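January, late

Woke at 5 with the furnace banging again and lay there listening to it. Got up, made coffee, put on two sweaters and sat by the kitchen window until it was light enough to see the bird feeder. The feeder is empty. I bought seed last week and left it in the trunk of the car, under the salt, and I keep remembering it only when I am already in my slippers.

The sourdough did better this time. I fed the starter last night before bed and left it on top of the refrigerator, where it is warmer, and by this morning it had climbed most of the way up the jar. I have decided to stop using the Yeoh flour. It is good flour but it drinks a lot of water and I can never get the dough to the same feel two bakes in a row. The mill flour from Iteddale is cheaper and duller and I understand it. I mixed the dough at 7 and did the first folds standing up with the radio on. There was a long piece about road salt getting into wells. I should have our well tested again. The last time was before we replaced the pump.

I have been keeping this diary since the fall, mostly about bread and the house, and when I go back through it I see I complain about the cold in every entry. So I will say that it was not that cold today. There was sun until lunch. The ice on the north side of the garage roof let go in one sheet and landed on the hydrangea, which was already flattened.

Spent the morning on the back bedroom window. The sash cord on the left side broke in November and I have been propping the window with a piece of broom handle ever since. I took the stop off with a putty knife, slowly, and only cracked the paint in one place. The weight had dropped to the bottom of the pocket. I had to open the little access panel, which was painted shut by whoever lived here before and probably by whoever lived here before them. Four or five colors came up along the edge when I scored it. There was a green under there I would have liked to see on the whole window.

I got the weight out, and with it a folded piece of newspaper too brown to read, a marble, and a lot of old plaster dust. I put the marble on the windowsill. I ran the new cord over the pulley with a nail tied to a string to pull it down, the way my father did it. It caught twice. The knot has to be small enough to sit in the hole in the side of the sash and big enough not to pull through, and I tied it three times before I was happy. Now the left side runs well and makes the right side feel worse. I will do the right side when that cord goes, or when I can't stand it, whichever is first.

Lunch was the end of the bean soup. It needed salt and I added too much.

In the afternoon I drove to Plelley to return the library books and buy furnace filters. The hardware store there was out of the size I need. They had the next size up and the man offered it as though I might trim it. I bought sash cord instead, so I have it for the right side, and a new putty knife, and a bag of picture hooks I did not need. The total was 61 dollars, which I would not have believed before I started buying things for this house. The road back was clear but there was a truck with its flashers on by the bridge and everyone slowed down to look.

The library had a shelf of free magazines by the door and I took a few. I always do this and then they sit in a pile by the woodstove. I take them for the recipes and the garden pages and end up reading the rest of it in the bathtub.

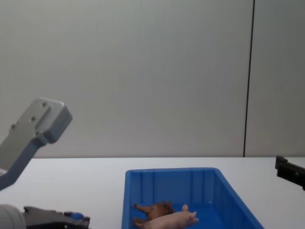 I have been thinking about the garden more than I expected to at this time of year. Last summer I put in too many tomatoes and not enough of anything else, and by August I was giving them away in grocery bags. This year I want beans on the fence, the flat kind, and more onions. The onions from last year are still holding up in the cellar. I went through the crate tonight and threw out the soft ones. The rest are firm and I braided a few of them badly and hung them by the cellar stairs, where I will walk into them.

The Flundberg catalog came in the mail today. I read it at the table with a pen. I circled far too much, as I do every winter, and then went back with the other end of the pen and made myself put a line through anything I had no place for. Melons went. They need more heat than we get and I have proved it twice. The purple carrots went too. I kept the leeks, which take forever, and a packet of dill, and a climbing squash that I have nowhere to put but want anyway. If I take down the old compost bin there will be room along the south side of the shed. The bin is rotten at the corners and the raccoons come and go as they like. I could build the new one behind the garage where I don't have to look at it.

Seed onions should be started soon, under the light in the cellar. I went down to check whether the light still works. It flickers for a minute and then comes on. The trays are cracked. I can get another season out of them with tape.

Shaped the loaves at 3 and put them in the cold porch to slow down while I split kindling. The wood I was given in the fall is mostly maple and it is still a little wet in the middle. It hisses. I have been bringing it in two days ahead and stacking it close to the stove, and that helps, but the stack takes up the place where I like to put my chair. I moved the chair to the other side by the bookcase. The light is worse there for reading and better for looking out at the road.

Baked at 5. First loaf in the cast iron with the lid on, second one on the stone with a pan of water under it. The one in the pot rose higher and split along the cut the way it is supposed to. The one on the stone spread out and has a pale side where the oven doesn't heat right. I have been meaning to get that element looked at. I turned the loaf partway through but too late to do it any good. They are both fine to eat. I cut into the flat one while it was still warm, although I know to wait, and had it with butter and one of the onions cooked down in a pan until it was brown. That was supper.

Wrote the bread down in the back of the book so I can find it again: 200 grams of starter, the Iteddale flour, a bit less water than last time, long rest on the porch. Less salt in the next one. I think my hand is heavy with salt this month, between this and the soup.

After supper I called my sister and we talked about our mother's dishes, which have been in my attic in boxes since the move. She would like the blue serving bowl and I would like the gravy boat, and neither of us wants the cups. There are so many cups. She thinks one of the cousins might take them. I said I would bring the boxes down when the attic is warm enough to stand in, so that means April. She asked what I had been doing and I told her about the window, and she remembered our father swearing at the one in the upstairs hall and how we were sent outside until he was done. I had forgotten that. I remember the nail on the string but not the swearing.

She is worried about her knee. She is going to have it looked at next month and wants me to drive her. I said yes. I need to write that on the calendar by the phone and not only in here.

The wind has come up since dark and I can hear the loose piece of gutter over the porch. I went out with a flashlight to see if I could wedge it. I could not reach it from the step stool and I am not getting the ladder out at night. I put the bird seed in the feeder while I was out there, finally, and got snow down the back of one boot.

The furnace has been quiet since the afternoon. I bled the radiator in the hall, which I should have done in November, and it spat rusty water into a coffee can for a good while and then settled. The hall is warmer. The back bedroom is still cold but I had the window open half the morning, so I won't judge it until tomorrow.

Things for tomorrow. Call about the filter size and ask if they can order it. Test kit for the well. Paint the stop where I cracked it, if I can find the can of white, which I believe is under the cellar stairs behind the canning jars. Feed the starter. Bring in wood. Take the second loaf across the road while it is fresh, and get my pie plate back.

The marble is green and white, now that I have washed it. Bed at 9:30.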